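Workshop notebook, bench cell, Wemport
Monday, November 11, 2024

Two-arm handling of small printed parts. Going over the bench rules before the procedure is reissued in January. Current text is Deseck sheet 2617, which was written for one arm and says nothing useful on shared space.

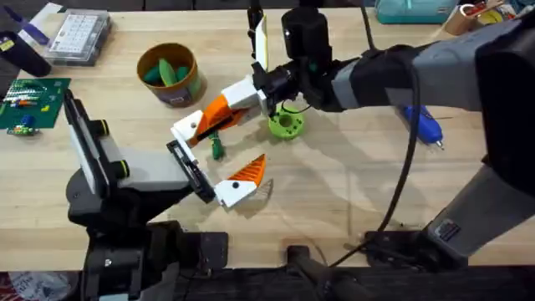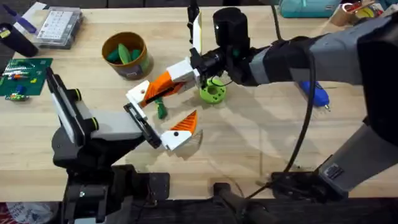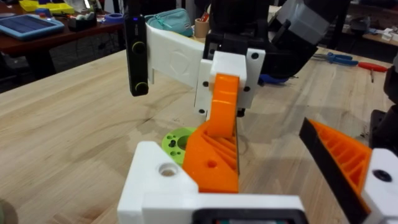 Orange fingers on both arms, green ring on the bench.

Saengthong

1. Shared volume. Only one arm may close its gripper inside the overlap at a time. The other holds position, fingers open, until released. Sheet 2617 leaves this to the operator. I want it in the controller, with the operator as second check.

2. Speed. Limit in the overlap stays at 30 per cent of the set maximum. Outside it, no change. Plunex asked for more — refused until the stopping distances have been measured again with the printed fingers fitted.

3. Cables. Slack on the bench is permitted if it stays clear of the fingers through the full programme. Check by jogging both arms to their limits by hand control, not by eye from the home position. A clip halfway along the forearm would be better. To try.

4. Bench contents. The sheet says "tools cleared as far as practicable", and everyone reads that differently. Proposed wording: no hand tool or glue gun inside the reach of either arm while the drives are live. Stock containers may stay if their place is marked on the bench top and entered in the cell file.

5. Printed fingers. Inspect ribs and pad faces at the start of each shift. Replace in pairs. Log under 1103, same as the brackets. Life so far is some 8 weeks, but the log has gaps and I would not put a figure in the rule yet.

Open: who signs for a changed finger offset. Does a re-teach count as a modification under our own sheet? Wording of rule 1 to be drafted first, the rest hangs on it.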